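Handheld gripper good practice – what are your house rules?

Tiltine Forum > Workshop > Handheld and teach-by-doing

fernybank
Posted 19/09/2026

Right, I've been asked to turn our scribbled wall notes into a proper page of rules for the people using the handheld grippers, and I'd love to pinch ideas from you lot before it goes up. We do kitchen and bathroom jobs mostly, two-handed, worktop height. Draft so far:

1. Check both marker blocks before every session. No smears, no tape, no fingers over the printed faces.
2. Wriggle each finger bracket. If a screw moves, stop and tighten it.
3. Start every take from the same pose, tips pointing in towards each other over the work area.
4. Sleeves cuffed or tight at the wrist.
5. Break after 18 minutes, no arguing.
6. If you drop something, carry on and mark the take. Don't start again quietly.

Number 6 is the one I feel strongly about! What have I missed?

mossgate_pete
Good list, and I'm so pleased to see somebody writing this down. Rule 3 saved us a mountain of sorting when we brought it in. We hold the start pose for a slow count and then go.

I'd fight you on rule 5 though. Eighteen minutes is far too long with one in each hand. Our wrists gave up well before that and the takes got sloppy – lots of bumping the worktop. We do 7 minutes on, then swap over with whoever's resetting the props.

fernybank
Seven! We'd never get through a day's list. But fair enough, ours have had more practice. Maybe new starters on seven and move up?

quillfeather
Not keen on "move up", sorry. A break limit shouldn't be a badge you earn. People will say they're fine so they can get on to the longer stint. Pick one number for everybody and let anyone stop sooner.

mossgate_pete
Agree with quill on that.

tin_lid
Start pose, since it came up. I like a flat board on the worktop as the work area, and both hands come in over it:
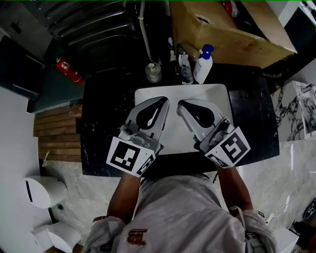

Start pose over the white board, both markers showing.

You can read off most of fernybank's list there. Marker faces clear on the backs of both grippers, tips angled in, a cuff rolled at the wrist. The board is my favourite bit. New people find "over the board" far easier than any measurement you give them, and a pale board on a dark worktop is lovely and obvious when you're looking down at your own hands.

I'd add a rule about the back row as well. Jars and bottles go along the far edge and stay there until the job calls for them.

quillfeather
Love the board idea. Two questions from the fussy corner though. There's a thin cable hanging down between the jar and the clear bottle. Would that pass under your rules? On ours anything dangling behind the props gets clipped back first, and the same goes for cords on the floor near your feet.

tin_lid
Floor cords, yes, completely with you, that should be a rule for everyone. The hanging one I'd leave. Real homes have cables. If we tidy every worktop until it looks like a showroom we end up with takes that only suit showrooms.

quillfeather
Leaving it in view is one thing, leaving it where a hand reaching for the bottle could snag it is another. I'd move it a bit to the side and keep it in shot. Everybody happy?

tin_lid
Half happy. I'll take it.

saltmarsh_jo
Can I put in a word for the marker rule? We use the Plasmont checklist and it only says "markers fitted". Fitted is no use if one's on the wrong hand! We had 23 takes in a row with left and right swapped over and didn't spot it until December, when somebody tried to line them all up. Now the session starts with each person reading out which pattern is on which hand. It takes no time and people rather enjoy it.

fernybank
Oh that's brilliant, stealing it. Rule 1 is now "check AND say out loud".

mossgate_pete
Does anyone wipe the finger pads between jobs? We do after anything soapy or greasy, otherwise the next grasp isn't a fair one.

saltmarsh_jo
Every prop change here, dry cloth only. Saarela's guide says damp is all right but I don't like it near the printed blocks.

fernybank
Going in as rule 7. Version two will have one break time for all (looks like I've lost that one – seven minutes it is, to begin with), the board, floor cords cleared, hanging cables out of reach but left in view, and the marker call-out. I'll post it once our lot have tried it for 100 takes and grumbled at me.

quillfeather
Please post the grumbles too, they're the useful part.

Related threads
Cloths, sponges and other floppy props
Nitance finger pads – worn edges, when to change?
Marking a failed take: what do you write?
Left-handers and the start pose
Saarela guide, section on wiping down
Worktop too shiny, markers dropping out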